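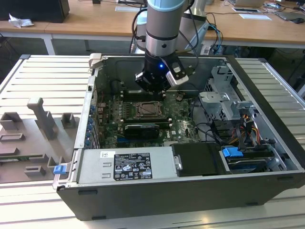
Figure 13.1 Open desktop computer tower on a slotted aluminum work surface, with a gripper above the motherboard.

Chapter 13
Pricing and Product Range in a Small Bakery

Key terms: batch cost, yield, contribution per item, oven hour, waste rate, standing order

13.1 Introduction

A small bakery sells many items from one oven. The owner must decide which items to make, in what quantity, and at what price. These decisions are linked. A loaf that earns little per unit may still be worth baking if it uses the oven at an hour when no other product needs it. A decorated cake with a high price may earn less than expected once the labor of finishing it is counted.

Chapter 12 treated the cost of ingredients. The present chapter adds labor, oven time and waste, and shows how the four are combined into a price. Packaging is treated as an ingredient throughout. Rent and insurance are left to Chapter 14.

13.2 The Clenudside case

The chapter uses one business as its running case. Celina Ostrowski began by selling rye bread and poppy seed rolls from her home kitchen, then leased a shop with a single deck oven in Clenudside. The shop trades under the name Plodum. In its first November it sold 2,091 items across three product groups: breads, rolls and celebration cakes. Of these, 854 were rolls.

Ostrowski set her first prices by looking at what other shops charged. The method is common among bakers who move from home to retail premises. It gives a price that customers will accept, but it carries no information about the seller's own costs. Her rolls were priced to match those of Górecki, a larger bakery that shaped its dough by machine. Plodum shaped by hand, and the labor per roll was higher.

13.3 Batch cost and yield

Batch cost is the total cost of producing one full mix of dough or batter. Yield is the number of saleable items obtained from it. Items that are misshapen, burned or set aside for tasting are not part of the yield. Dividing batch cost by yield gives unit cost.

Yield should be measured over several batches and averaged. A recipe that gives a stated number of pieces will often give fewer in practice, as dough is lost to the bowl, the bench and uneven scaling. Bakers who scale by eye should expect a wider spread between batches than those who weigh each piece.

13.4 Oven time as a limited resource

Where the oven is full for part of the day, products compete for it. The correct measure in that period is contribution per oven hour: the selling price less ingredients and direct labor, multiplied by the number of items per load, and divided by the baking time in hours. Loading and recovery time are included in the baking time.

Outside the busy period this measure has little use, and contribution per item may be applied. At Plodum the oven was full from 4 a.m. to 7 a.m. and partly empty afterward. Cake layers were moved to the later period and stored for finishing the next morning. A standing order of rye loaves for the Skelitz café kept its place in the early bake, as delivery was due before opening.

Section 13.5 sets out the calculation for each of the three product groups. Waste rate is introduced in Section 13.6.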